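Teaching by demonstration

Teaching by demonstration is a way of giving a robot a new skill by having a person carry out the task through the robot's own body. The person either takes hold of the arms and moves them (kinesthetic teaching) or drives them from a distance (teleoperation). The robot records its joint positions, its gripper openings and what its cameras see. A control program, usually called a policy, is then trained on the recordings.
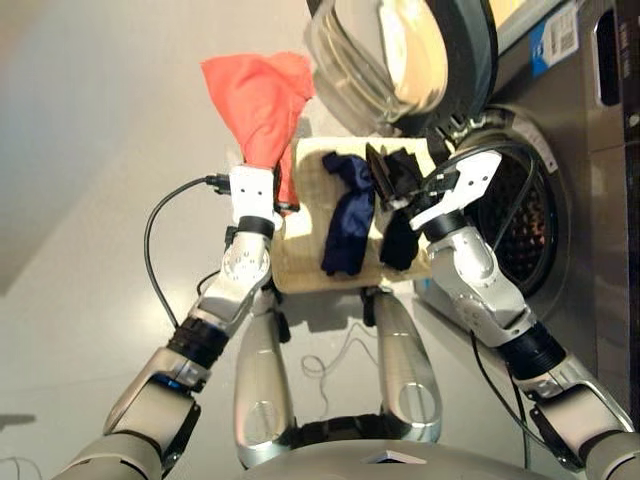

Hưng Triệu

Laundry is a common subject for this kind of work. Cloth has no fixed shape, and a garment seldom lies the same way twice, so a list of set positions is of little use. The washing machine adds a round opening with a rubber gasket and a door that has to be kept clear of the arms. Two arms are often taught together, one to hold an item or a basket while the other reaches.

Methods

In kinesthetic teaching the motors are set to give way under light pressure. The method needs little extra equipment and lets the teacher feel contact directly. Its main drawback is that the teacher's hands and body get into the camera views. Guiding two arms at once is also tiring.

In teleoperation the teacher uses a pair of smaller leader arms, hand controllers or a glove. The Vamero leader arm copies the joint layout of the robot it drives, so that each joint can be matched directly. Hand controllers send only the position of the gripper, and software works out the rest. Delay matters in both cases, and the Halás control program, written for leader arms, pauses the robot when the delay passes 93 milliseconds.

Cameras at the wrist are used along with a view from the head. A head camera shows where the arms are in relation to the machine, while a wrist camera keeps the cloth between the fingers in view when the arm itself would hide it.

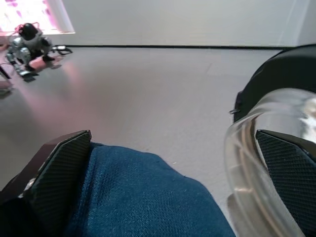 Hand controllers are fine for reaching but poor for pinching, Filetti objected in a reply to an earlier version of this article, and a beginner should be given leader arms from the first day.

Recording

A single run of the task is called an episode. At Ninville, sessions are kept to 40 minutes, and a full set for one laundry task comes to around 2,000 episodes. Garments are moved between episodes so that the policy does not learn one layout. Failed grasps followed by a second try are often kept, as they show the robot how to recover. Episodes in which the teacher stops to think are trimmed or dropped.
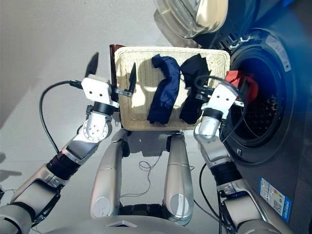

Basket held between two grippers beside an open front-loading washing machine.

See also: Imitation learning; Leader arm; Cloth handling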